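Minami Two-Arm Workcell
Demonstration day, Plondetti showroom, 5/17/25

The Minami is a bench-size cell with two small arms on one shared rail. It was shown at work to visitors from packaging and textile shops at our Plondetti site. The notes below cover what was on the bench and what people asked about.

Close-range views
Each pair of sessions began at the screen, where visitors could follow the wrist cameras. Soft, thin sheet material was the first request, and most of the questions were about ribbed surfaces and creases.

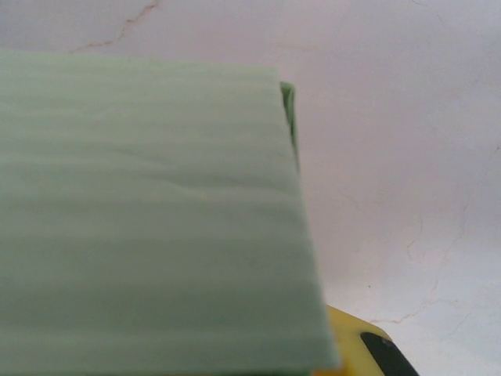

Layout and mounting
Both arms bolt to the aluminum rail at the front of the table on black mounting plates. Cables clip along the links and run down to the boards below the rail. The two grippers can meet near the middle of the work surface, so one arm can hold while the other folds. Cloth was the main job for the textile visitors.
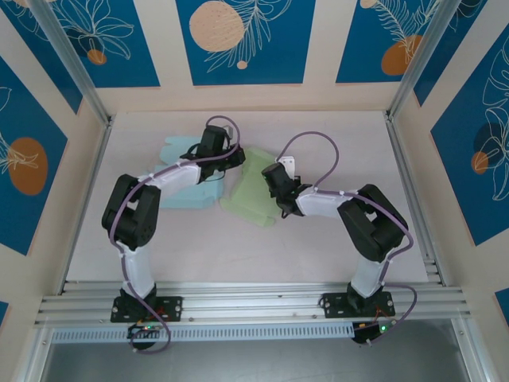 Sessions ran for 6 people at a time, and changing from one job to the next took about 5 minutes. The arms stay bolted down during a change. Several visitors asked for a longer rail. Kekia, which builds the table and frame, will quote this on request.

Carton handling
Flat blanks and cartons use the same grippers. The pads are soft and can be replaced without removing the finger.

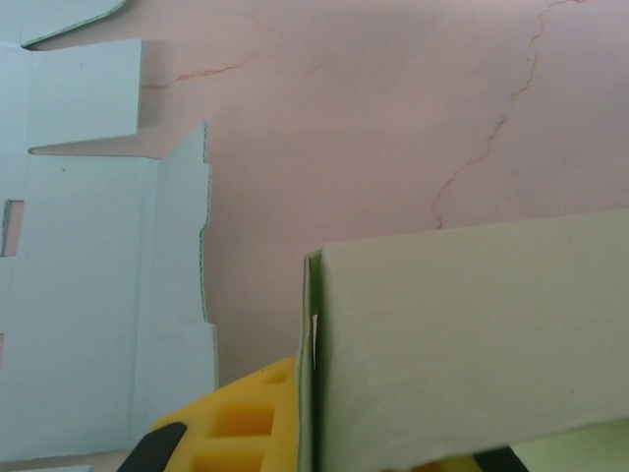
Green carton in the gripper, blue blank on the table.

Ordering
Cell with rail and two arms: part no. 673
Spare pad set: part no. 395
Next demonstration: August, Loltodton. Bring your own samples if you can.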